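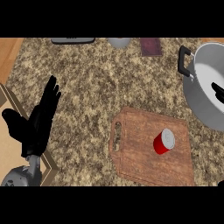
电脑画面：台面上的木砧板和一只抬起的机械手

按一下就唱准？修音软件到底修了什么

写给爱唱歌、爱刨根问底的小朋友
文：Celina Sikora
2026年3月13日

你大概见过这样的广告：一个小孩对着话筒唱歌，跑调跑得厉害，旁边的人捂着耳朵。然后有人在电脑上点了一下，歌声立刻又亮又准，全家鼓掌。屏幕下面打出一行大字：“人人都是歌手。”

我看到这种广告，第一个念头是：慢着。点的那一下，到底做了什么？前后两段真的是同一次唱的吗？捂耳朵的那位叔叔，是不是导演让他捂的？

这篇文章要讲的就是那一下。它背后的东西叫“音高修正”，大家平时叫“修音”。你不用会弹琴，也不用懂电脑。你只要带上一点疑心，别人说什么先别急着点头，包括我说的。

先弄清楚：声音的“高低”是什么

把手指轻轻放在喉咙前面，哼一声“嗯——”。手指麻麻的，对吧？那是声带在振动。声带抖得快，声音就高；抖得慢，声音就低。你再换成又尖又细的“咿——”，手指下面的感觉也会变。

科学家用“赫兹”来表示每秒钟振动多少次。1000赫兹就是一秒钟振动1000次，听起来像电视台没有节目时放的那种“嘀——”。80赫兹就低得多了，像一位嗓子很粗的叔叔在唱最低的那几个音。600赫兹夹在中间，很多小朋友唱歌唱到高处时能够到它。

注意，高低和大小声是两回事。你可以很小声地唱一个高音，也可以很大声地唱一个低音。大人也常常把它们弄混，嘴里说“声音高一点”，心里想的却是“大声一点”。下次老师这么说，你可以问一句：“您是要我唱高，还是唱响？”问的时候请客气些。

那么“唱准”又是什么意思？钢琴上有一排琴键，每个键有自己的高度，像楼梯的一级一级台阶。人的嗓子没有琴键，更像一条滑梯，你可以停在任何地方，包括两级台阶的中间。如果歌谱让你站在某一级上，你停得离它挺远，别人就会说你跑调了。

离得很近呢？那就有得吵了。有人觉得差一丁点也不行，有人觉得差一点才有人味儿。这个问题我们后面还要回来吵。

软件怎么知道你唱了什么音

电脑没有耳朵。话筒把空气的振动变成电信号，声卡再把电信号变成一长串数字。软件看到的只有这串数字。

如果把数字画成线，你会看到一条弯弯曲曲的波浪。唱“啊”的时候，波浪的形状会一遍一遍地重复，像墙纸上的花纹。软件就在里面找：花纹隔多长时间重复一次？隔得短，音就高；隔得长，音就低。

听上去挺简单。可是你想想下面这些麻烦。

你唱“嘶”的时候，声带几乎不动，只有气流从牙缝里挤出来。波浪乱糟糟的，没有花纹可找，自然也没有什么音高可以修。聪明一点的软件会跳过去，笨一点的会硬猜，于是“嘶”变成了奇怪的水泡声。

你旁边有人弹吉他，弹得还挺响，话筒把两种声音都收了进去。软件分不清哪条花纹是你，哪条花纹是琴弦。两条混在一起，它可能一会儿跟着你，一会儿跟着吉他。

你的嗓子哑哑的，或者故意用气声唱。花纹还在，但是上面蒙了一层毛毛。软件偶尔会认错，把低音听成高一倍的音，歌声就突然往上一跳，像被人踩了脚。

所以，有人说“软件什么都听得懂”，你可以把眉毛抬起来。它会找花纹，找得很快，有时候找错。

它怎么把音“搬”过去

假设软件找对了。它发现你唱的音在两级台阶中间，靠近上面那一级。它接着要决定：该搬到哪里？

最常见的办法是搬到最近的一级。注意“最近”这两个字。如果你本来想唱下面那级，结果唱得太高，已经越过了中间，软件就会好心地把你搬到上面那级去。你原来跑了一点调，现在跑了整整一级，而且跑得非常准！这是修音软件最好笑的毛病之一，广告里从来不演。

想避开这个毛病，就得有人先告诉软件：这首歌用哪些音，不用哪些音。这叫选择“调”和“音阶”。选对了，软件会避开歌里用不到的台阶。选错了，它会理直气壮地把你唱对的音改成错的。谁来选？还是人。

知道了目的地，接下来是搬。你可能会想，要让声音变高，把录音放快一点不就行了？老式录音机确实能这样。可是放快以后歌也变短了，人的声音还会变得像动画片里的花栗鼠。修音软件要把音变高，同时让歌的长短不变，就得把波浪切成很小很小的片段，重新摆放，再把接缝抹平。

摆得好，听不出来。搬得太远，接缝就藏不住了，声音会发硬、发空，像有人在铁皮桶里说话。所以同样一个按钮，对唱得差不多准的人很有效，对跑得很远的人效果很差。广告里那个跑得厉害的小孩，恰恰是最难修好的那种。你看，疑心有用吧。

快和慢：机器人嗓子从哪里来

很多修音软件上有一个旋钮，管“多快把音拉到位”。常用的单位是毫秒，一秒钟有1000毫秒。

把它调到5毫秒，软件几乎在你张嘴的同时就把音扳直了。人从一个音唱到另一个音，中间本来会滑一小段，这一段被扳没了，音和音之间变成硬邦邦的跳跃。你在流行歌里听到的那种“机器人嗓子”，多半就是这么来的。

调到80毫秒，软件的手就松多了。滑音的开头还留着，嗓子的抖动也能留下一些，等音站稳了，才被轻轻推到台阶上。不仔细听，很多人会以为没修过。

那么哪一个是“对”的？我见过有人拍着桌子说快的是作假，慢的才是艺术。我不大信。两种都改了声音，只是一种让你听得出来，另一种不让你听出来。如果非要说谁更老实，我倒觉得机器人嗓子挺老实的，它一开口就承认自己是机器帮忙做的。

你可能不同意。请把你的理由想一想，讲给别人听，看看站不站得住。

顺便说一句，机器人嗓子不全是修音做的。有一种叫“声码器”的东西，历史更久，做法也不同：它让一台电子琴发出声音，再用你的嘴型去“雕刻”琴声。两种听起来有点像，经常被人混着叫。遇到网上有人一口咬定某首歌用了哪一种，你可以问他是怎么知道的。如果回答是“一听就知道”，先把这句话放在一边。

我和Prevness较劲的一个下午

光说道理没意思，我试了一次。

我家附近的Dorham音乐教室里有一台电脑，装了Tekberg公司的修音软件，名字叫Prevness。包装上写着：“让每一个音都完美。”每一个？我就喜欢跟这种话较劲。

我先唱了一段《小星星》，尽量唱准。打开Prevness，旋钮放在中间，听一遍，关掉，再听一遍。说真的，我几乎听不出区别。跟我一起听的Grabowska老师也听不出，她教合唱教了很多年，耳朵比我尖得多。

然后我故意把第二句唱跑，每个音都往下溜一点。这一次区别很明显，修过的那句站得直直的，像衣服熨过。我得承认，它干得不错。

接下来我用很重的气声唱。Prevness有两处认错了音，歌声突然往上一蹿，Grabowska老师笑得把茶都放下了。

我又把“调”故意选错。同样一段唱得挺准的《小星星》，修完以后变得阴森森的，星星好像要哭。软件一点警告都没给，屏幕上的小灯照样绿着。

最后我干脆不唱了，只对着话筒念课文。它也修！念书的声音本来像小河一样弯来弯去，被它一格一格地摆成了怪里怪气的调子。这个玩起来特别开心，不过它跟“完美”可没什么关系。

我的结论很小：在那间屋子里、那台电脑上、用我的嗓子，这个软件能把差一点的音拉准，碰到气声会出错，而且完全依靠人把调选对。换一个人、换一首歌，结果可能不一样。我只试了一个下午，你别拿我的话去压别人。

至于“每一个音都完美”，我给Grabowska老师看了那行字，她问：“谁的完美？”我到现在还在想这个问题。

修音算不算作弊

这大概是你们最想吵的。

先想想别的事。你写作文，写完以后改错别字，算作弊吗？大多数人说不算。请别人替你写呢？大多数人说算。修音在哪一头？有点难讲。歌是你唱的，词是你咬的，呼吸也是你的，可是那几个音的高度是机器挪过的。

我觉得要看你对听的人说了什么。如果你录了一首歌给奶奶当礼物，修了几个音，奶奶高兴，你也高兴，我看不出谁吃亏。如果学校举行唱歌比赛，规则写着比谁唱得准，你交了一段修过的录音，那对老老实实练歌的同学就不公平。

再难一点：一位歌手站在台上，观众以为每个音都是她当场唱的，音响后面却有一台机器在实时修音。她骗人了吗？如果海报上没说，观众也没问，算不算骗？我自己有时候觉得算，有时候觉得不算。大人也没有吵出结果，你不必替他们着急。

有一点我比较有把握。你听惯了修过的歌，再听没修过的歌，容易觉得人家唱得差。这对人家不公平，对你自己更不公平。很多小朋友录下自己的歌声，跟网上的歌一比，马上就不想唱了。可是你在拿什么跟什么比？一边是你站在房间里唱的一遍；另一边可能唱了好多遍，挑出最好的一句一句拼起来，再修音，再加上像大教堂那样的回声。这样比，比不出什么名堂。

听几句常见的说法，挑挑毛病

“修过音的歌都没有感情。”
都没有？说这话的人怎么知道哪首修过、哪首没修过？慢慢拉的那种修音，常常连老师都听不出来。也许他是先听说修过，才觉得没感情的。要检查很容易：找人把修过的和没修的打乱，别告诉他，让他猜。猜得对，再来听他的高见。

“唱得好的人从来不用修音。”
有些人不用，有些人用得很多，还有人专门喜欢那种硬邦邦的怪声音。你没进过他们的录音室，我也没进过。没有证据，就说“不知道”，这三个字不丢人。

“有了软件就不用练歌了。”
还记得那些没法修的地方吗？气不够，字含糊，拍子乱，修音高的软件一样也帮不上。有别的软件能挪拍子，可是挪多了又会带出别的毛病。再说，你总不能背着电脑去参加生日会吧。

“用软件会把嗓子弄坏。”
软件改的是录音，碰不到你的喉咙。伤嗓子的是使劲喊，还有嗓子疼了仍然硬唱。如果你为了听软件的怪声音一直扯着嗓子叫，那怪的是叫，软件没动你一根汗毛。

“这款比那款好600倍。”
好600倍是怎么量出来的？比什么？谁来比？数字越大，越要问。如果对方答不上来，这个数字就只是装饰。

自己在家试一试

你需要一部能录音的手机或者平板，再请一位大人帮忙。先不用修音软件，也能学到不少东西。

挑一首很短、很熟的歌，录一遍。听的时候别急着嫌弃。几乎每个人第一次听自己的录音都觉得怪，那是因为平时你听见的声音有一部分是顺着头骨传进耳朵的，录音里没有这一部分。怪归怪，别人平时听到的更接近录音里的你。

隔一天再录一遍，还是那首歌。比一比两次，哪些地方变了？你今天觉得跑调的地方，跟昨天是同一处吗？如果不是同一处，也许你并没有“天生唱不准那个音”，只是那一次没站稳。

如果家里大人愿意，可以找一个带音高显示的调音器应用。很多调音器能画出一条线，告诉你唱得偏高还是偏低。对着它拉长音唱“呜——”，看线怎么走。你会发现线总在晃，怎么都画不成一条直尺。专业歌手的线也会晃。唱歌时那种好听的颤动，在屏幕上本来就是一道波浪。

下载应用以前，请大人看看它要不要花钱，会不会把录音传到别的地方去。你的声音是你的，有些应用写了很长的条款，字又小又密，专等着人不看就点“同意”。

如果能用上真正的修音软件，就做那个“打乱猜”的游戏。请一个人把同一段歌准备成两份，一份修过，一份没修。两份要调到一样响，这点很要紧，人耳朵常常觉得响的那份更好听，软件公司可清楚得很。然后让他按自己的顺序放给你听，你来猜。一次猜对不算数，扔硬币也能猜对一次。多玩几轮，把每次的答案记在纸上，别凭记忆。人的记忆爱替自己说好话，我的也一样。

猜的时候可以留意这些地方：一个音换到下一个音的那一瞬间，是滑过去的还是跳过去的；长音的尾巴是在微微晃动，还是平得像桌面；“嘶”“吃”这类字有没有奇怪的毛边。听不出来也正常，写“听不出来”就行。

小词典

音高：声音的高低，由每秒振动的次数决定。

赫兹：表示每秒振动多少次的单位。

毫秒：很短的时间，1000毫秒等于一秒。

音阶：一首歌主要用到的那些音，像从整座楼梯里挑出来的一些台阶。

颤音：唱长音时，音高有规律地微微晃动。有人练很久才练出来，修音开得太猛会把它压扁。

声码器：用说话或唱歌的声音去控制电子琴声的一种设备或软件，常被误认为修音。

留给你的问题

有一首歌，歌词说的是“我很难过，难过得唱不下去”。歌手唱到这里，音有点歪。录音师把它修直了。你会修吗？

你的好朋友录了一首歌给你听，你猜他修过音。你会问他吗？怎么问才不会让他难堪？

电视节目说某位选手“没有经过任何处理”。你打算找什么证据来相信这句话，或者不相信？

四月我还会再去Dorham一趟，试试那种挪拍子的软件。Grabowska老师答应借我一面鼓，她说我的拍子比我的音准更需要帮忙。我请她拿出证据，她说录音里有。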